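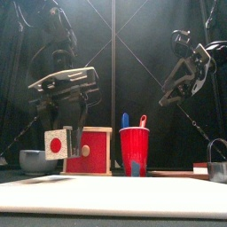
Does leading the arms through a task by hand give better demonstrations than driving them from the leader handles?

Going by September so far, hand leading gives smoother paths and handle driving gives more usable ones, and I don't think either result is strong enough to put in the Sovard report.

Notes from the morning, written up after lunch while I can still read them.

The claim I keep hearing is that hand leading is "natural". It is natural for the arm you are holding. Try it with two arms and one person and you end up steering one well and dragging the other. Esperanza Okafor did the two-arm runs on her own and said her attention went to whichever hand had the object in it, and the idle arm drifted until it was in the way. I watched the joint traces afterwards and she's right, the idle side wanders all over. If we train on that, the policy learns the wandering too. Kelluvent's guide says to "relax the non-dominant arm", which is no help to anybody.

Handle driving has the opposite fault. The operator stops before each grasp, squints, creeps in, stops again. Every demonstration has these dead patches in it. We trimmed them last time with the Wonham script and I am still not convinced the trimming was harmless. It cuts on speed alone, so a proper pause (waiting for the grip to settle, say) goes in the bin with the dithering.

**Cube by the box**

White foam cube with the red dot, held in the left gripper, up near the red wooden box. I like this as a test object because you can tell at a glance which face is forward. I don't like it as evidence for anything about grip force. Foam forgives a bad approach. A demonstration that squashes the cube a bit and carries on looks the same in the log as a clean one, and we have been scoring both as good.

Also the layout. Bowl, box, cup with the tools standing in it, pot at the far right. If we never move them, all we'll have shown is that the arm can replay a path. Mahmoud was sold to us on being able to cope with moved objects, so move the objects. I said this last month too.

**Stack**

Four dark green blocks, one on another, lime dot on the top face, fingers pressing in from both sides just below the top block. From the wrist view the dark blocks run together and I had trouble picking out the joins between the lower ones myself. One of them sits a little to the right of the others. I'd want to know whether the network is using the dot and ignoring everything underneath. My money is on the dot.

Cheap check: cover the dot, run the same start positions, compare. If it falls over, we've taught it to find a green spot and close the fingers. 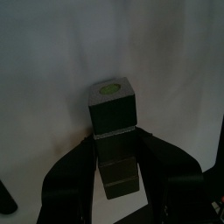 ## What I'd do before recording any more

- Score grip quality by eye from the wrist view, separately from task success. Two people, no conferring.
- Shift the box and the cup between demonstrations. Write down where they went.
- Keep the untrimmed files. The disc can take it.
- Cap each demonstration at 80 seconds and chuck anything over.
- Have one operator per arm for a batch of hand-led runs, and see if the wandering goes away.

The plan on the wall says 4000 demonstrations. We have 1043, and I'd sooner re-score those than add to the heap. More of the same faults won't average out, whatever the Kelluvent people say on calls.

Esperanza disagrees about the cap. She thinks the slow runs have the best recoveries in them. Could be. She's pulling a few for me to look at before I touch the limit.

Still to sort: the left handle trigger feels sticky at the end of its travel. Might be me.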